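Why Do Shadows Have Fuzzy Edges?

Posted Tuesday, November 23, 2021

Go and stand outside on a sunny morning and look at the shadow of your feet. Then look at the shadow of your head. Are they the same? I don't mean the shape (I hope your head and your feet are different shapes!), I mean the edges. Your feet have a nice crisp line around them, and your head looks a bit smudgy, like somebody rubbed it with an eraser.

I noticed this when I was walking home past the big flagpole in Clekcombe, where I live. Down at the bottom, the pole's shadow was as neat as a ruler. I followed it along the grass, and it got softer and softer, and the shadow of the little ball on the very top was just a gray smear. I walked up and down it several times. A dog came to see what I was doing.

So let's find out what was going on with that flagpole. We'll start at the beginning.

What is a shadow, anyway?

Light zooms away from the sun, or a lamp, or a candle, and it travels in straight lines. It's very fast. In one millionth of a second it goes nearly 1000 feet, so by the time you've said the word "light" it has gone farther than you'll ever walk. But it's bad at going around things. If you stand in its way, it hits you and stops, or bounces off. Behind you there's a patch where that light didn't land, and that patch is your shadow.

I used to think a shadow was a thing, sort of like a flat black pancake that followed me around. It's really a place with less light than the places next to it. You can't pick it up or fold it. And it isn't only on the ground, either. All the air between you and the ground-shadow is in shadow too. Hold your hand out over a table in the sun, then slide your other hand in underneath it, halfway down. The lower hand goes dark, even though it's nowhere near the table.

Some things let part of the light through. A window makes a very weak shadow, and so does a plastic bag. A glass of water does something funnier: it bends the light and squashes it together, so you get a shadow with bright wiggly lines in the middle. Try that one on a sunny windowsill, it's my favorite.

The secret is the size of the lamp

Okay, back to the fuzzy edges. Pretend you're an ant. (You can pick your own ant name.) You're standing on the kitchen floor, and up above you somebody is holding out a dinner plate under the ceiling light. You look up. From where you are, the plate covers the whole light, so no light gets straight to you. You're in the darkest part of the shadow.

Now you walk sideways a little. You look up again, and one edge of the light is peeking out from behind the plate. It's like a tiny sunrise! A bit of light reaches you, so the floor here isn't completely dark. Walk some more and half the light is showing. Walk even more, and you can see all of it, and you're out of the shadow.

That walk you just did, from "can't see the lamp" to "can see the whole lamp," is the fuzzy edge. The dark middle has a name, the umbra. The fuzzy part is called the penumbra, and you say it puh-NUM-bruh. It's a good word to shout in a car.

If the lamp was super tiny, just a dot, then there wouldn't be any peeking. The dot would be hidden or it wouldn't be, and your walk would be one single ant step. So tiny lamps make sharp shadows, and big wide lamps make soft ones. A phone flashlight is small and gives you a shadow with hard edges. A long tube light in a classroom gives you a shadow so soft it can be tricky to find.
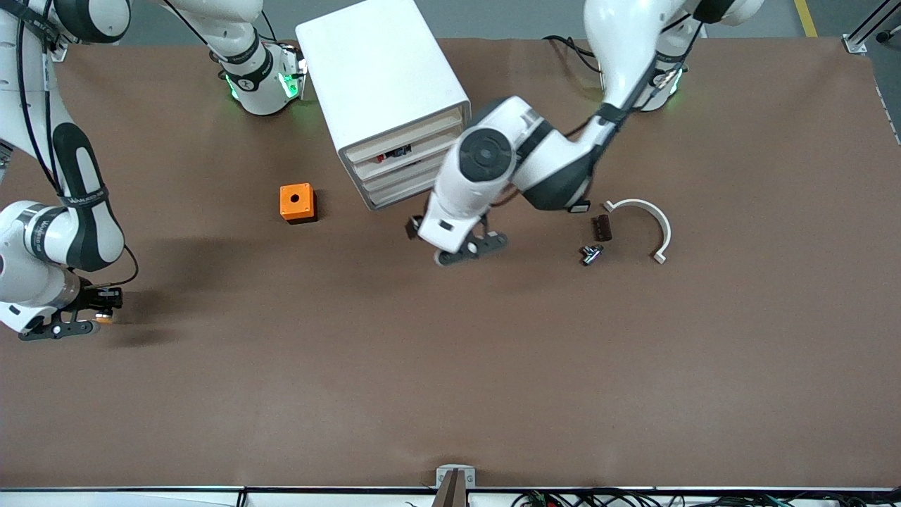
Why does a shadow get fuzzier when you lift something up?

The higher you lift it, the more room the light from each side of the lamp has to spread out before it lands, so the fuzzy strip gets wider.

You can test this with a pencil and any lamp. Lay the pencil down flat on a sheet of paper and look at the edge of its shadow. Lift it a little. Lift it more. The dark stripe in the middle gets skinnier while the soft bits on both sides get fatter, and if you keep going up, the dark stripe can vanish completely. There's only fuzz left. When I did it I used a blue Stuvlow pencil with a chewed end, but yours doesn't have to be chewed.

And that's the answer to the flagpole! The sun looks like a small circle in the sky, but it isn't a dot. It has a left side and a right side and a top and a bottom. The bottom of the pole is right next to the ground, so its shadow doesn't have far to go. The top of the pole is much farther from where its shadow lands, so the edges have lots of room to spread. Same with your feet and your head.

Please don't look up at the sun to check how big it is. It can hurt your eyes badly, and that counts on hazy days and with ordinary sunglasses on. Looking at shadows is a safe way to learn about the sun, and you get to look down the whole time.

Where do bird shadows go?

When a pigeon lands on the sidewalk, its shadow is right there under its feet. When it's up on the roof of Mahmoudi Bakery (our pigeons love that roof) I can still find its shadow on the street, but it's a blurry blob with no beak. And when it's flying way up high, I can't find a shadow at all.

The pigeon is still blocking light. It's just so far up that it can't cover the whole sun for anyone on the ground. If you were an ant looking up, you'd see the sun with a tiny pigeon speck in front of it, and almost all the sunshine would come past the speck. All that's left is fuzz, and it's so faint your eyes can't pick it out. Airplanes way up high are the same. A cloud is different, it's so huge that it still makes a proper shadow, and if you stand on a hill on a windy day you can watch cloud shadows sliding over the fields.

The biggest shadow you've ever been in

Guess what it is. I'll wait.

It's night! The Earth is a giant ball, the sun shines on one side of it, and the other side is in shade. When it's dark outside your window, you're standing on the shady side.

The Earth's shadow stretches far out into space behind us, and sometimes the moon goes through it. That's called a lunar eclipse, and it's perfectly safe to look at. First the moon goes through the penumbra, and you can hardly tell, it just looks slightly dusty. Then it starts moving into the umbra and it seems like something has taken a bite out of it. The edge of the bite is curved and a little soft. So even a shadow made by a whole planet has fuzzy edges.

The other kind happens when the moon gets between us and the sun. If you're in the moon's umbra, the whole bright face of the sun is covered up. If you're in the penumbra, only part of it is covered. People sometimes travel a really long way just to stand in the umbra for a few minutes. You need special eclipse glasses and a grown-up for that one.

Are shadows black?

Not usually. Even when the sun can't get to a spot, light from other places can. It bounces off walls, cars, clouds, and your T-shirt, and on a clear day there's blue light coming from all over the sky. That's why you can still read a book in the shade of a tree.

The best time to look is January, after it has snowed and the sun has come out. Go and look hard at the shadow of a fence on the snow. It's blue! I didn't believe it until I tried painting one. I used gray and it looked like a dirty road. Then I put some blue in, and there it was.

Make your own shadow theater

You'll need a flashlight, a blank wall, some cardboard, scissors, tape, and a few straws. Cut out an animal and tape it to the end of a straw. I made a creature called a Grekum, with long ears and one very large foot, but a cat is fine.

Make the room dark and put the flashlight on a chair so it points at the wall. Now hold your animal close to the wall. Its shadow is small and sharp. Move it slowly back toward the flashlight and watch the shadow grow until it's a monster! Look at the edges too, they get softer as it grows.

Next, try it with a bedside lamp that has a big shade. (Leave the shade on, and keep the cardboard away from the bulb.) My Grekum's ears disappeared completely. They're thin, and a wide light can peek around both sides of a thin ear at once.

Then get somebody else to hold a second flashlight, off to one side. Now you've got two shadows, and if they cross over each other there's an extra-dark patch where they meet. Can you work out why that patch is darker? Be an ant again. Stand in it and look up, and think about which flashlights you can see.

If it's sunny tomorrow, go find a tall pole and walk along its shadow from the bottom to the top. Tell me where it starts to go fuzzy on yours.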